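Muron: a small word list of kitchen and table talk

README, version 3

Hi, and thanks for downloading this. Muron is a list of words and sayings that people use at home for things in the kitchen, on the table and in the drawer you can never quite close. I started it in a notebook, moved it to a spreadsheet when the notebook got gravy on it, and now it lives in this folder. There are 502 entries so far. Some are proper dialect words, some are family words that never got past one front door, and a few are just plain words used in a funny way. I wanted all three kinds in the same place, and I didn't want to be the one who decides which is which.

If you only want to look things up, open words.csv in any spreadsheet program and use the search box. That's really all you need. The rest of this file is for people who want to do something with the list, or add to it, or argue with me (please do!).

What's in the folder

words.csv is the list itself, one entry per row.
sayings.csv holds the longer stuff, whole sentences like "that soup could stand up and vote." These used to be mixed in with the words and it was a mess.
sources.txt says where each batch came from, in the order I got them.
changes.txt is my running log. It's grumpy in places. Sorry.
old/ has versions 1 and 2, in case you built something on them.

The columns in words.csv

word: the word the way the person spelled it. If they only said it out loud, I spelled it the way I heard it and put an s in the heard column.
means: what it means, in one line, in their words where I could manage that.
where: a town, a region or just "family." I don't go any finer than a town.
heard: s for spoken, w for written down, b for both.
age: old, middle or young, which is how the person described the word and has nothing to do with how old they are. "Old" means they think of it as a grandparent's word.
group: food, tool, dish, mess, manners or other.
note: anything else. This is the best column, and also the worst one to sort by.

Empty cells mean I don't know. In version 1 I used a question mark for that, and then someone sent in an entry whose meaning was a real question ("who licked this?") and everything fell over. So, empty it is.

How I collected them

Mostly by asking people at dinner! I'd bring up one word from my own family, which is "slubber" for the last bit of sauce you can't pour out, and then I'd sit back. It works nearly every time. Folks who swear they have no family words will give you four before the dishes are done. Lalit Goel sent me a whole batch by mail on the backs of recipe cards, and Margaux Roussel went through her late aunt's letters and copied out every line with a kitchen word in it, which took her most of February. Those letters are the reason the w entries are any good at all.

I also put out a form with 15 questions on it. I wouldn't do that again. People answer a form as if it's a test, so I got a lot of perfectly correct words for spatula. The questions that did work were the sideways ones, like "what do you call the end of the loaf?" and "what did you get yelled at for as a kid at the table?" The manners group came almost entirely from that second one.

The fork problem

I have to talk about forks for a minute. I figured forks would be the dullest part of the list. Everybody has them, everybody calls them forks, moving on. But the tool group is stuffed with fork words, and they don't line up with each other one bit. In some homes the "big fork" is the one you eat dinner with, and in others it's the one for holding down a roast. "Company fork" can mean the good set, or any fork that matches at least one other fork. One family says "prong" for the whole thing, and another says it only for the tines, and they live in the same town and I'm told they've eaten together for years.

Then there are the handle words. If a set has colored handles, people name the fork by its color and drop the word fork altogether, so you get "pass me a white" or "who's got the peach?" I love these. I had no idea where to file them, though. Is "a peach" a fork word? It is if you're standing in that kitchen.

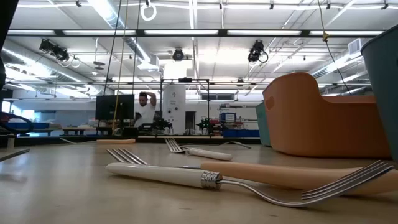 Fongchan Saithong wrote in that the color names ought to come out, or at least go in a file of their own, as they only mean something to people who own those forks, and a stranger looking up "white" would come away more confused than before. In her house they had "the blue" for years, and when the blue got lost the word went with it, so was it ever a word?

I went back and forth on that one. My feeling is that half the list would have to go if we kept only words a stranger could use, and "slubber" would be the first out the door. But she's right that looking up "white" and getting a fork is no help to anyone in a hurry. So the color names stay in words.csv, and they now have "color name" at the front of the note column. If you don't want them, filter on that and they're gone. There's no separate file. I have enough files.

Things that are wrong with it

Plenty! It leans heavily toward people I know, and people they know. Big parts of the country have no entries. The food group is almost all soup, bread and leftovers, which I think says more about what's on my table when I ask than about how people talk.

The spelling of the s entries is my ear and nothing better. I've got "skiffle," "skiffel" and "scuffle" in there as three entries, all for crumbs pushed under the rim of a plate, and they might be one word said by three mouths. I left them apart. Joining them later is easy and pulling them apart would be awful.

The age column is shaky too. One person's grandma word is another person's word from last summer. Please don't draw a graph from it and tell people a word is dying out. Someone did that with version 2 and I got a very annoyed letter from a man who uses the word every day.

A few entries are probably jokes. Baptiste Chauvin has owned up to one and won't tell me which.

Names and privacy

No one's name is in the csv files. People who wanted a thank-you are in sources.txt, and people who didn't aren't anywhere. If a family word has a person's name inside it (there are lots, like "doing a Harold" for eating straight from the pan), I asked first. Two families said no and those rows are out. If you spot your own family in here and don't like it, write to me and I'll take the row out of the next version, no reasons needed.

Using it

Use it for whatever you like: a class, a crossword, a play, a fight with your sister. I only ask that you say where you got it and which version, and that you don't sell the list by itself. Dragica Papadopoulos used it for a reading night at her library and had people guess the meanings, and I got a fat envelope of new words out of that, so that kind of thing makes me very happy.

If you load it into a program and the accents come out as garbage, tell the program it's UTF-8. That fixes it on every machine I've tried.

Adding words

Send me the word, what it means and where it's from. A sentence with the word in it is worth more to me than a long explanation. Don't clean it up! If your dad said it with a swear in it, leave the swear in and I'll mark the row. Please don't send words out of a dictionary, and please don't send 2,000 rows scraped off a website, which has happened, and which I deleted with a cup of tea in my hand and no regrets.

What's next

I'd like to get the sayings into the same column layout as the words. I'd like more from the mess group, particularly spills. And I still need somebody to tell me what a "tunket" is. It came in on the back of one of Lalit's recipe cards, with no meaning next to it, and he says it isn't his handwriting.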